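Speaker notes: Small flat things on shelves
Workshop evening at the Undach hall, December. Talk is 25 minutes, then questions.

Slide 1. Welcome

Say good evening and thank the hall for the chairs. Say that I will speak slowly and that people may stop me when a word is not clear. Ask who has at home a shelf with cards, leaflets, tickets or labels lying on it. Wait for the hands. Most people will raise one.

Slide 2. How I came to this subject

I worked for many years in the stock room of a small shop in Bornano. We sold outdoor goods, and with every delivery came printed cards. Some had prices on them, some had only a name and a nice pattern. At the end of one winter I collected all the cards which had no place of their own. There were 146. They were under shelves, behind boxes, and one was in the tea tin. Pause here, people usually laugh at the tea tin.

Slide 3. Why cards get lost

A card is thin and it slides. When you put it on a shelf without an edge, the next box pushes it to the back or over the front. Also it has no weight, so you do not hear it fall. Show with the sample card and the small box. Do it two times, the people in the last row do not see it the first time.

Slide 4. The front of the shelf

The front edge is the best place for a card, and most people leave it free. You can use a clip, a narrow rail or a bit of removable putty. Speak about height: a card below the board is easy to read for a person who stands a little away, but on the lowest shelf it is better to put it on top of the board and lean it back.
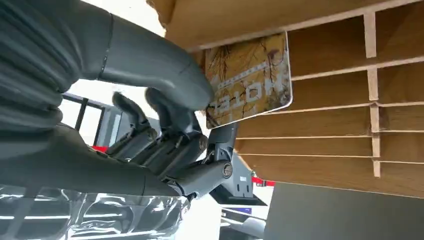
Slide 5. Which way up

Decide one direction for all the cards and keep it. A large word such as TALON in white letters can still be understood when it is upside down, but small text cannot. With a busy pattern, for example camouflage in tan and beige with twigs over it, the eye goes first to the letters, so the letters must stand correctly. A white border helps also. It shows where the card ends when the wood behind it has nearly the same color.

Slide 6. The three boxes

I use 3 boxes, and I will bring them to the table. The first is for cards which belong on a shelf now. The second is for cards which will be needed again in another season. The third is for paper recycling. Remind people to look on the back before they throw away, in Bornano we wrote phone numbers there.

Slide 7. Results in the shop

After the first sorting we kept 77 cards. The rest were doubles or for goods we did not sell anymore. Do not read the whole table from the slide, only the first line and the last.

Slide 8. Exercise

Give each table one pack of mixed cards and a short piece of shelf. They have until ten minutes before the end. Walk between the tables, and do not help too early. In Ememden I helped too early and everybody made the same shelf as me.

Slide 9. Questions

If there are no questions, ask which clip they liked. If someone asks about magnetic strips, say that I have tried them only on metal shelves. The handout is on the table near the door. Please collect the clips before people put on their coats.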